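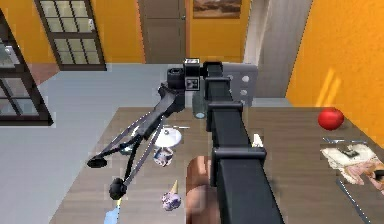 The dining room in Wusberg, with the gripper open over the table and the red apple still near the orange wall.

Tips for recording table-clearing examples at home

When I began to record examples for our clearing project, I thought the difficult part would be the arm. The difficult part was the table. A learning system copies what you show it, including your bad habits, and at a table a person has many habits. I write down what I learned in the workshop behind my kitchen, where I have a desk, two hand controllers and the simulated rooms of Wusberg. Most of it is also useful with a real arm and a real table, which I use too, but less often.

By the end of September I had recorded more than 4000 attempts, and 3540 of them were good enough to keep. The others I did not delete. More about these later.

Before you sit down

Decide one task and write it as one sentence on paper. Mine was "put everything that can be eaten on the left side". If the sentence needs a comma, it is probably two tasks, and you should record them on different evenings.

Clean your real desk also. My first controller stand was next to the bread board, and in the middle of a good movement my elbow met the butter dish. You can see the elbow in the data, as a small jump to the right which no reasonable arm would make.

Put a glass of water on the floor, not on the desk. Set a kitchen timer for forty minutes and stop when it rings, also when you are in a good mood.

Laying the table

Mix the sizes and shapes. A round apple wants to roll, a thin fork or knife wants to stay flat, and a cloth has no shape at all. If you record only apples, the system becomes very good with apples and will try to hold a napkin in the same way.

Leave some things that do not belong to a meal. On my tables there is often an ice cream cone lying on its side not far from a little white plate, and something light blue like a marker or a small bottle. A family table at five in the afternoon looks the same.

Do not make it pretty. I had for a long time the wish to lay the cutlery straight. Let the program drop the objects by chance, and look only that nothing has fallen through the wood or stands inside another thing. Wusberg does this sometimes with soft objects.

Place some objects where the arm itself hides them from the view. It is annoying to record, but the system will meet it every day.

Change the light and the walls between sessions. I stayed too long in the orange room, because I liked it. When I changed to white walls, the trained arm became slow and unsure, as a guest who cannot find the light switch.

Moving the arm

Start each attempt with the gripper open and well above the table. Wait one breath, then move.

Come down from above for round things. For flat cutlery, bring one finger close to the table first and close slowly. With cloth, take a fold and not the flat middle.

Keep the same speed. I am faster before dinner and slower after it, and the first model I trained had both speeds in it and changed between them without any sense. Now I record a good attempt of 13 seconds once, and before each session I play it to remember the tempo. It is the same as a singer who listens to the first note.

If you miss the object, do not shake the controller. Open, go up a little, come again. A calm correction is a very valuable example, and I would keep ten of them before one perfect grasp.

Do not talk on the telephone. I tried.

Sorting afterwards

Watch everything once at double speed on the same day. I give three marks: keep, look again, and failed. "Look again" waits until Thursday, when my eyes are fresh, and then it must become one of the other two.

Failed attempts go in their own folder with one or two words for the reason: "slipped", "wrong object", "pushed the plate". After some weeks these words show you what you should practise. Mine said "pushed the plate" so often that I made an entire evening only with small flat round things.

Name the folders by room and task and not by mood. I have one folder called "better ones" and I do not know any more better than what.

Make a copy on a second disk before you change any labels. Flour and computers do not like each other, so the second disk lives in a biscuit tin on the high shelf.

If you use a real table

Everything above is valid, and you need also a damp towel under the objects' tray, a cover for the floor, and fruit that you are ready to eat with marks on it. Soft pears are not a beginner fruit. For cutlery I take the old pieces from the camping box. Wipe the fingertip pads of the gripper after each session with a cloth that leaves no threads.

Comments

How many objects do you put on one table? With 6 or fewer my arm is fine, and after that it begins to hesitate.
Reader in Burnora

Reply from the author: I begin with three and add one each week. The hesitation I know very well. In my case it was my own hesitation in the recordings, I was choosing while I was moving. Now I choose before I touch the controller.

The biscuit tin is a good idea. I would add a bag of dry rice inside it if your kitchen has much steam.

Do you record the cloth first or last? I do it last and by then I am tired, and the folds are terrible.

Reply from the author: First, always.

More in Workshop and Kitchen

Quiet feet for a heavy desk
Hanging cables under the Hoxha shelf
Which old spoons to keep for the workshop
Stereo controllers: cleaning the sticky buttons
A tray for small screws from a muffin tin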